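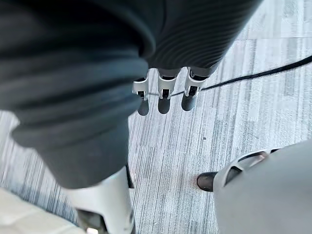 *5 min read*

**Muvov to collect old clothes at the curb starting this month**

Fri 3 June

Muvov households will be able to put out worn clothing, sheets and towels with their regular recycling beginning with the next pickup round, the city's waste office said. The service replaces most of the steel drop-off bins that have stood in parking lots across the city for years.

Clothes have to be dry, bagged and tied. The city is mailing each address a roll of yellow bags, and more can be picked up free at the library, the waste office counter and the front desk of the Weltimon Street pool. Bags of any other color will be left at the curb with a sticker on them.

The change follows a trial in February on the east side of the river. Sixty-three streets took part. Zdenka Nikolaidis, who runs the waste office, said the trial brought in more than the office had planned for, and that one of the trucks had to make a second run on the first morning.

"People had closets full of things they didn't know what to do with," Nikolaidis said. "The bins were full half the time, so they'd drive over, see bags piled up on the ground, and drive home again."

Piled-up bags were the main complaint about the old system. Rain got into them, and clothing that could have been sold or passed on ended up in the landfill. Shop owners near the Begović Market lot asked the city twice last year to move the bin there, saying the bags were blocking a loading door.

Most of the bins will be hauled away by the end of the summer. Eleven will stay, mainly next to apartment buildings where residents share one dumpster and have no curb of their own. The list is posted on the waste office door and will be printed on the back of the July water bill.

**What goes in the bag**

The city is accepting more than it used to. The old bins were meant for wearable clothing only. Under the new contract, torn and stained items are fine as long as they are clean, and so are single socks, curtains, tablecloths, cloth bags and blankets. Shoes should be tied together in pairs.

Pillows, comforters, carpet, mattress covers and anything with paint, oil or mold on it still belong in the trash. So do wet clothes. Nikolaidis said a single damp bag can spoil the ones stacked around it in the truck, and asked people to keep theirs inside until the morning of pickup if rain is expected.

Leather belts and jackets can go in. Upholstery can't, including loose sofa cushions and slipcovers with foam attached. Furniture is still handled through the bulk pickup line, and there's a wait of a few weeks on that at the moment.

Residents are also asked to fold what they put in. It is a request and the crews won't be checking, but sorters say balled-up sweaters and shirts take longer to get through, and zippers and hooks snag on knitwear when everything is stuffed in together. Closing zippers first helps.

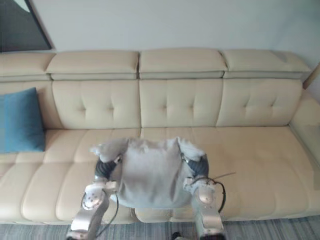

*A gray garment over a cream leather sofa.*

**Where it all goes**

The bags will be trucked to Trakell, a sorting company on the county road north of the city. Trakell won the contract in April over two other bidders. It will pay the city by the ton for what it receives, at a rate that goes up or down with the price of used clothing, and the city expects the money to cover the cost of the yellow bags but not the trucks.

Spyros Papadopoulos, the plant manager, said the clothing is sorted by hand on a long belt. The best pieces go to resale shops, including the two in Muvov. Plain cotton is cut into wiping cloths for garages and print shops. Wool is set aside and sold to a mill, and most of what's left gets shredded for padding and insulation.

"We can use a shirt with a hole in it," Papadopoulos said. "We can't use a shirt that's been sitting in a puddle since Tuesday."

He said polyester blends are the hardest to place. There are buyers for them, but the price is low, and in slow months the plant has had to store bales in a rented barn. Trakell has agreed in the contract to report every quarter how much of Muvov's material is sold, how much is shredded and how much is thrown out.

That reporting rule was added late in the talks after several council members said they didn't want the city paying to truck clothes to a different landfill. Dušan Nedeljković, who represents the river district, voted for the contract but said he would read the first report closely.

"I'd like to know what happens to it after it leaves here," he said. "If a third of it is being dumped, then we should say so on the bag."

**Resale shops expect a change**

The two resale shops in town have mixed feelings. Until now, they've depended on people walking in with a box. Mimoza Mladenović, who has managed the shop on Weltimon Street since it opened, said donations at the counter dropped during the February trial, mostly from east side regulars.

She expects to get some of that clothing back from Trakell, already sorted, which would save her staff time in the back room. But she'll be paying for it, and she won't have first pick.

"Coats are what worry me," Mladenović said. "I sell coats from October to March and they carry the rest of the year. If the coats go in a yellow bag, I'm buying them back."

The shop will keep taking donations in person, and she hopes people will continue to bring winter clothing, children's clothes and anything with the tags still on. The counter is open every day except Monday. The other shop, behind the bus station, has stopped taking bedding but is otherwise making no changes for now.

The city has promised both shops space in the flyer that goes out with the bags. A draft of it lists their addresses and hours on the inside fold.

**Mending table at the library**

Along with the pickup service, the library will begin lending sewing machines. It has five, bought with what was left of the trial budget, and they can be taken home for two weeks with a regular library card. Thread and needles are not included.

Kastriot Dimitrov, a retired tailor, will be at the library on Saturday mornings through August to help with hems, buttons and simple patches. There is no charge and no sign-up. He won't take in work to do at home, and he asked that people wash things before bringing them.

Dimitrov said most of what he's shown is easy to fix. Seams that have come open under the arm are the most common, followed by pants that are too long. He's less hopeful about zippers.

"A zipper in a cheap jacket costs more than the jacket did," he said. "I'll tell people that. Then sometimes they want it fixed anyway, and that's fine too — it's their jacket."

**Missed pickups and fines**

Bags should be at the curb by 7 a.m. on the regular recycling day, next to the cart and not inside it. Missed bags can be reported to the waste office by phone until the end of the following day, and a truck will come back for them.

Leaving bags beside one of the removed bins will count as dumping once the bin is gone. The fine is $200. Nikolaidis said crews will put up signs at each site before the bin is taken out, and that tickets won't be written until the signs have been up for a month.

Residents who haven't received their yellow bags by the end of next week should call the waste office. Large households can ask for a second roll.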